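Staduleo Halts Sales of Hand-Held Gripper After Independent Test Finds Slow-Release Fault

Tester says the maker's "rare" label doesn't hold up
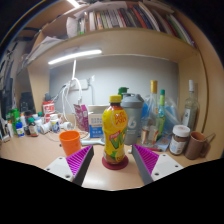 What the test found

Hinasis, an independent product testing office, said in July that the two-finger gripper sold by Staduleo can stay closed after the user lets go of the trigger. In 940 grips on everyday items such as drink bottles, jars and mugs, the fingers opened late 60 times.

Staduleo had called the fault "rare" in a note to buyers. Hinasis does not agree.

"We asked what rare meant and got no number back," said Efthymia Michailidis, who led the test. "So we counted. A finger that hangs on to a full bottle when you want it gone is a spill at best, and near a glass one it's worse."

What Staduleo says

Staduleo has stopped sales and blames a return spring bought from Drutel. Product manager Brodie Pirihi said new springs will go out to all 411 owners on record.

Hinasis has tried the new spring for 200 grips with no late release. Michailidis called that a start – the old spring also did well when it was fresh.

What owners should do

Stop using the gripper until the new spring is fitted. Keep fingers clear of the ribbed inserts. Do not oil the trigger, whatever the first buyer note said.

Press contact: Tanvir Khan, Hinasis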